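Plultitz clothing swap – planning mtg, Saturday, 10:15

Chair: Octavio Garrido. Last minutes ok'd, no changes.

1. Folding. Kids' stuff gets laid out on a bed first, pockets checked, then folded. Pants by size, not color. Light blue pile is the biggest so start there.

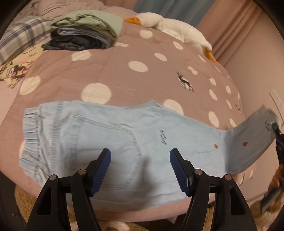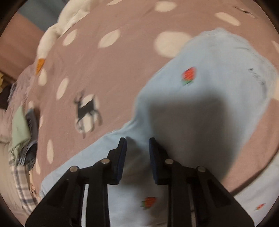
Stained items go to Duman for rags. Missing buttons – keep, put in the mending bag. Octavio to bring more size stickers, we have 19 left.

2. Hall. Keltura wants 600 for the day, up from 531. Agreed to pay but ask for teh side room too.

3. Flyers – not discussed, ran out of time.

Next mtg in December, time tbc.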